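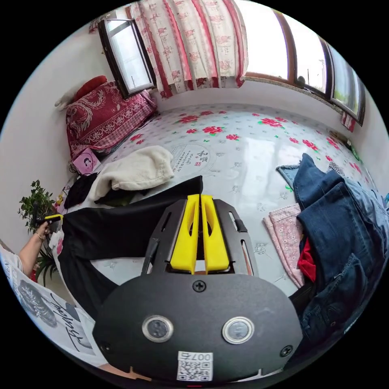
Visa Bill Promises 550 New Slots, but the Math Is Thin

A bill that would set aside 550 work visas a year for small-town employers cleared its first hearing in October, and its backers are already calling it a breakthrough on immigration. Employers who have sat through earlier versions may want to hold the applause.

The measure would let businesses in 21 rural counties sponsor foreign workers for year-round jobs. Current seasonal visas don't cover that kind of work, and dairies, nursing homes and meat plants have complained about the gap for years. Workers could stay three years and renew once. After that, the text says they "may be considered" for permanent residence. It doesn't say by whom, or how long the considering might take.

Supporters spent much of the hearing talking about Druseo, where the town's largest employer, the food packer Tilent, says it has 66 jobs it can't fill. The company told lawmakers it has raised wages twice. It didn't say by how much, and no one on the panel asked.

The fee is another sticking point. Each application would cost the employer $2,000, paid up front and not refunded if the worker is turned down. A company the size of Tilent can absorb that. A family dairy outside Appiah, looking for two milkers, may decide it can't. The bill bars employers from taking the fee out of a worker's pay, but it sets aside no money for inspectors to check.

Then there is the question of changing jobs. Sponsors describe the visa as "portable," meaning a worker who is mistreated could leave for another employer. Read a few pages further and the new employer has to be in the same county, has to be approved already, and has to file within 30 days. In a county with one big plant, that is a narrow door.

Opponents didn't offer much either. Several said no new visas should be considered until the border is secure, a condition they declined to define when pressed. One warned that the program would flood local job markets, which is hard to square with 550 visas spread over 21 counties.

The Vadis Growers Association, which backs the bill, says an imperfect program is better than none and that the fee can be fixed later. It said much the same of the last version, which died without a floor vote.

A second hearing is expected before the end of the session, though it hasn't been scheduled. Amendments to lower the fee for farms with fewer than ten workers have been promised. As of this week, none had been filed.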